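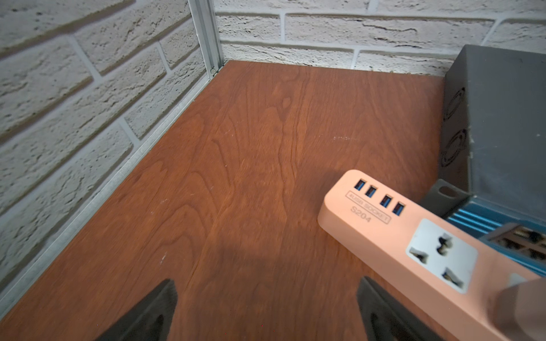 Pale scuffs and white specks on a wood-grain tabletop – worth refinishing or leave alone?

Posted by Elspeth Sutherland in Home & Workroom, 8 replies, 533 views

Hello all, first time posting though I've been reading for ages. I've got a table pushed into the corner of my little workroom at the back of the house, reddish brown with lots of swirly grain, and it's starting to look a bit sorry for itself. There's a whitish smear towards the middle that catches my eye every time I sit down, plus a scattering of tiny pale marks and specks. I keep a few electrical bits on it and the pink power strip with the USB ports lives there more or less permanently, so things do get dragged about.

I bought it second-hand from a man in Canddale who swore blind it was solid wood. I'm not so sure! The grain is lovely but it's almost too lovely, if you know what I mean. I've been over it with a damp cloth and washing-up liquid and the smear went away while the top was wet, then came back as soon as it dried.

My neighbour says to sand the whole lot and put a coat of Palwood on it (she did her sideboard with it and it does look smart). A tin is more than I wanted to spend, and I'm nervous of sanding something I can't identify. The walls in that corner are the off-white brick-effect stuff as well, very rough, and I'm dreading getting dust in all the little pits.

Has anyone dealt with marks like this? And if I do go ahead, can I do it where it stands or do I have to pull it out? There's a metal post at the back corner and a strip along the side, so it isn't simply a case of dragging it into the garden.

MacRitchie

Don't sand it yet!! I did exactly that to a desk years ago, convinced it was proper wood, and went straight through the pattern in one spot the size of my hand. Had to put a plant on it until we moved.

Find out what it is first. Get underneath with a torch and look at the bottom face and any raw edge you can find. If the grain on top carries on down through the edge, you've got solid wood. If the edge is a different material or you can see a thin skin on top, it's a veneer or a printed surface, and on a printed one sanding is the end of it.

A mark that vanishes when wet and comes back dry is usually a light scuff in the finish, in my experience. I'd try a soft cloth and a dab of ordinary furniture polish on a bit nobody looks at, leave it overnight, and see. If that's good, do the smear. The little specks might be paint or filler, so try a fingernail or an old plastic card on those before anything else. No metal scrapers.

And unplug that power strip and move it off before you go near the table with anything wet, please.

Akside

Wax crayon. You can get them in reddish browns from any hardware shop. Rub in, buff off, done. I wouldn't spend money on Palwood for a work table.

tillypots

I agree with MacRitchie about checking underneath. On the walls, I've got the brick-effect stuff in my hall and dust is a pest in it, it sits in every joint. The soft brush on the hoover gets most of it out, go along the rows and then up and down. If you do end up sanding, tape a sheet to the wall first, low-tack tape mind you, and tuck the bottom behind the table if there's a gap.

For pulling it out, I'd have a good look at how that post meets the top before you shift anything. Ours had a bracket down in the corner that I didn't spot and I very nearly had the lot over. We got it out in the end with two of us, took about 4 minutes once the screw was undone and most of an afternoon to find the screwdriver.

Elspeth Sutherland

Thank you all! I've been under with the torch and I still couldn't swear to it, the edge is painted on the side I can reach. So no sanding for now. I've had a go at the specks with an old library card and two of them pinged straight off, which cheered me up no end. Polish next, on the bit by the wall, and I'll report back on the smear in July when my sister's been and gone.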